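**Ticket 813: Replacement finger sets, sock cell**
Queue: Equipment / planning
Opened: Friday, May 5, 2023
Site: Flulstead
Status: open, awaiting budget code

**Request**

Approve spares for the two-arm cell before the July order window closes. The current budget line covers 200 euros for consumables and has no line for fingers at all.

**Background**

The cell works with a drying rack and a red plastic bin. Both arms carry the same Rulico fingers. Wear was first logged under ticket 276 and closed with "monitor". I am reopening the question as a purchase.

**Quotes received**

- Lencho: 81 euros per finger, sold singly, pads not included
- Lider: 276 euros per set of four, pads included, drawings supplied

Freight is extra on both.

**Checks so far**

1. Screws on the finger plates retorqued. No change to the finding.
2. Open and close limits reset to the values on the commissioning sheet.
3. Wrist camera views pulled for both stations, rack first, then bin.

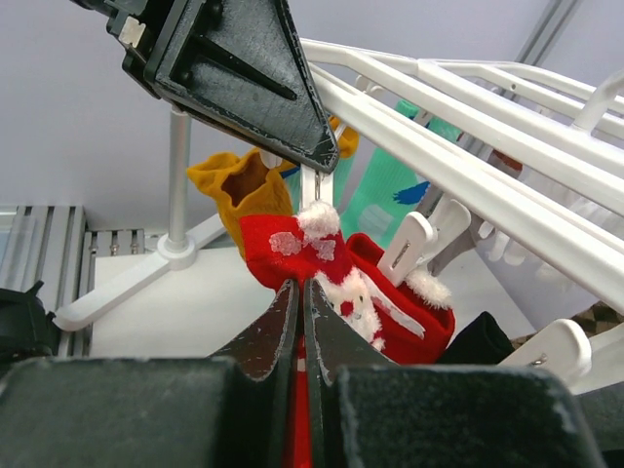
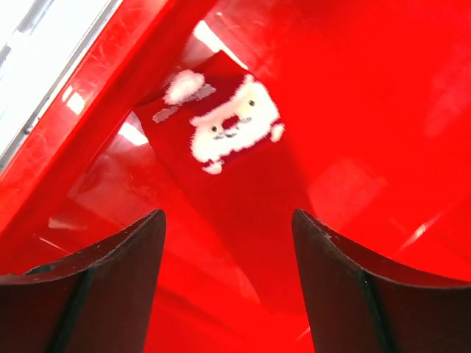

Red sock with the Santa face at both stations. Scuffing on the fingers is plain in the rack view; the bin view shows small pale flecks along the top edges, which could be dust or wear. I can't separate the two from a picture, so the fingers need to come off and be wiped before anyone measures them.

**Reply, Roald Aasen**

Don't order on price per finger. Four singles from Lencho come to more than the Lider set, and you would still have to buy pads. Two questions before I release a code. Does the Lider set fit the existing brackets, or are we paying for adaptors as well? And do you want one set on the shelf or two? With two arms running the same part I would plan for two, but the second goes on next year's line unless you can show a wear rate.

**Update**

Bracket drawing sent to Lider with a request to confirm the hole pattern. One set requested now, second set entered as provisional. Finger thickness to be measured at the tip on both arms and added to this ticket. Lencho quote kept on file until Lider answers.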